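4. What people wrote about the hour before bed

4.1 The diaries and how we came to read them

The diaries arrived in the state diaries usually arrive in, which is to say that some were long and lovely and some said "fine" seven nights running. Seventy households in Plokley kept them for us through the winter and handed the last pages back in March. In every household at least one adult worked nights or very early mornings, most of them at the Egilsson bakery or on the loading side at Fakico, and we asked whoever was willing to write down how the house got itself ready for that person's sleep. We did not ask for hours and minutes, though plenty of people gave them to us anyway. We asked for the hour before: who was up, what was going on in the kitchen, what got said, and what had to be finished before the bedroom door could close.

That left us with 2144 entries once the blank pages and the duplicates had been set aside. Most were typed into Udex, the diary program we had put on people's phones, but a fair number came on paper, and one household sent theirs on the backs of bakery order slips, which we typed up ourselves over two long evenings and were very glad to have.

Kedir Ejigu and Deisy Ospina each read the whole set on their own first, without a coding sheet, and only afterward sat down together to compare what they had marked. We recommend this to anybody working with material of this kind, even though it is slow. A good deal of what we report here came out of that first loose reading, and we doubt we would have looked for it if we had started from the list of topics in our proposal (light, noise, meals, screens). Those topics do come up, and they are dealt with in Section 5.
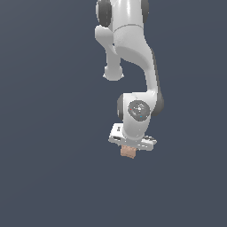
4.2 Guarding the door

The word that came up again and again was some form of "guard." People guarded the hallway, guarded the stairs, guarded the phone. One husband wrote that he spent most of his mornings "standing guard like a palace soldier, only in slippers," and his wife, writing in the same diary a few days later, remarked that she could hear the slippers. We are fond of that exchange, and it also makes a point that runs through the whole set. The person doing the guarding and the person being guarded often had quite different ideas of what helped. Guards wrote about noise they had stopped: a delivery, a cousin on the phone, a child with a recorder. Sleepers hardly mentioned noise. They wrote about being able to tell, as they were dropping off, that somebody else had charge of the house.

Several of them said this almost in so many words. A woman on the early shift at Egilsson wrote that she slept best on the mornings when her mother was in the kitchen "banging every pan we own," and worst on the mornings when the house was perfectly still and she lay there wondering whether the school lunches had been made. A man from Fakico wrote that silence made him listen. We went back through the entries with this in mind, and it showed up in households of all kinds, with children and without, in apartments and in houses with a yard. It was less common among people who had been on nights only since the fall, and it may be that one has to lie awake in a silent house a good many times before noticing what is missing from it. 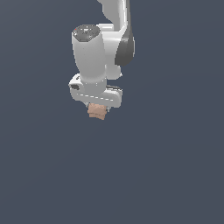
Figure 1. White robotic arm with a small tan, cube-like object in its gripper, plain dark slate-gray background (computer rendering).

4.3 The last errand

A second thing we had not expected was how many entries turned on what we ended up calling the last errand. This is the small job that comes up just as the tired person is sitting down on the bed: the trash, the dog, a form for school, a ride across town for somebody's grandmother. We had assumed, being tired people ourselves, that these would be written about with plain annoyance, and some certainly were. There is an entry from early January, written in capital letters, about a casserole dish that had to be returned to a neighbor before noon, and we would not want to read it aloud in company.

More often, though, the tone was mixed. People complained about the errand and then kept writing about it, sometimes for a page or more, and in the course of the page they would get to the conversation in the car, or the neighbor's new porch, or how the light looked on the river at an hour when they were usually unconscious. The longest entry in the collection runs to 2000 words, and it is the story of an errand. Its writer had come off a night shift meaning to go straight to bed and was talked into driving his sister to look at a secondhand piano. He grumbles the whole way there. By the end he has helped carry the piano bench, eaten two plates of somebody's rice, and fallen asleep in an armchair with his coat on, and he closes by saying that he would do it again but not this month.

Ospina's view is that entries of this sort are written by people who miss their families, and that the errand is one of the few times in the week when a night worker and a day worker are awake, dressed and going somewhere together. Ejigu is more cautious. He points out that we have the errands people felt like writing about, and that a really miserable one may simply have been left out, or boiled down to "tired, went out, home, bed," a line we have in several versions. Both of them are surely right about some of the entries, and the diaries alone will not let us sort one kind from the other. We tried for a while, using length and the presence of other people's names as a rough guide, and gave it up when the two readings kept landing on opposite sides of the same page.

4.4 When both are tired

We should say something, too, about the households where both adults worked odd hours, because they fit poorly with everything above. There was no steady guard in these homes. The job passed back and forth, often by note, and the notes were sometimes copied into the diary word for word. "Soup in blue pot, dog walked, do NOT answer door" is one. "Your turn to be the quiet one" is another. These couples wrote less about the hour before bed than anyone else, and more about the few minutes in which one was getting up as the other lay down. Some had made a habit of it, with coffee for one and warm milk for the other at the same table, and they were protective of it even when it cost them sleep. We come back to these shared tables in Section 6, where the interviews give us rather more to go on.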